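Probezeit

Das Angebot von Callton kam im Oktober, zwei Seiten, Festpreis. Ein Greifarm auf Rollgestell, Einrichtung inbegriffen, dreißig Tage Rückgabe. Die Chefin las es im Stehen und unterschrieb, bevor der Kaffee durch war. Wir zerlegten damals alte Rechner für Perketti, 458 Stück standen noch im Gang, und bis Weihnachten sollten es 2000 sein.

Der Techniker blieb einen Vormittag. Er schraubte das Gestell fest, ließ den Arm dreimal auf und ab fahren und legte mir eine Mappe hin. »Sie müssen nur zusehen«, sagte er. Ich war seit elf Jahren in der Werkstatt und hatte noch nie nur zugesehen.

Also setzte ich mich auf den Hocker am Ende der Bank und schrieb auf, was ich sah. So wollte es die Chefin. Eine Zeile pro Gerät, dazu die Minuten.
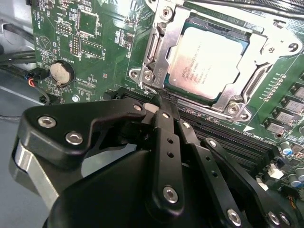
Bei den Speicherriegeln war er vorsichtiger als ich. Ich drücke die Laschen mit dem Daumen weg und ziehe. Er tastete sich heran, hielt inne, setzte neu an. In der Mappe stand, das sei die Lernphase, sie ende nach 500 Vorgängen. Bei Vorgang 167 schrieb ich zum ersten Mal nichts auf. Ich hatte ihm so lange zugeschaut, dass ich die Uhr vergessen hatte.

Am letzten Tag der Frist fragte die Chefin, ob wir ihn behalten. Sie hatte den Rückgabeschein schon ausgefüllt, nur das Datum fehlte.

»Er ist langsam«, sagte ich.

»Das sehe ich an Ihrer Liste.«

»Er macht nichts kaputt.«

Sie sah auf meine Hände – am linken Daumen klebte wieder ein Pflaster – und legte den Schein in die Schublade. Ich ging nach hinten und holte den nächsten Rechner aus dem Gang.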